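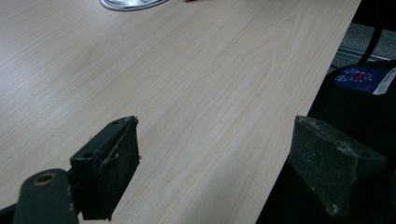 Progress on the handling rules, to 21st September

Vestirham was funded to write and test a set of working rules for staff who record tasks with hand-held grippers. The second draft is finished and has been in use at both sites, Clevero and Chiriac, since May. Catinca Pascu edited it and is the contact for questions.

What the rules now cover

Pad wear. Finger pads are checked before each session. Frayed fibers, loose thread across the finger face and scuffed patches are written down in the tool log. The first draft only said "replace when worn," and the two sites read that differently. The new wording says a pad with fibers standing out past its edge may finish the session in progress but may not start another.

Dust. Pads are brushed at the start of the day and after any work with cloth or paper. Specks of debris on the gripping face are treated as a cleaning matter and don't count as wear.

Table area. The middle of the table is kept clear between tasks. Bags go on a shelf, away from the table edge, and cables must not hang where an operator stands. Bags on the floor beside tables are still the most common entry in our site checks. We have asked Chiriac for more shelving and are waiting for an answer.

Records. Every session sheet carries the tool number, the pad check and the operator's initials. We reviewed 653 sheets this period. In 50 of them the pad check was blank, mostly from the first weeks after the draft came in.

Training

16 operators have completed the half-day course. 2 more are booked. The Caso checklist is now one page, printed on both sides, and replaces the old binder.

Changes to the plan

The section on shared tools is delayed. Clevero moves tools between rooms during the day and Chiriac does not, so one rule for both needs more work. No extra money is requested for this.

Next period

Finish the shared tools section, repeat the sheet review, and send the third draft to both sites for comment. The spending table follows separately.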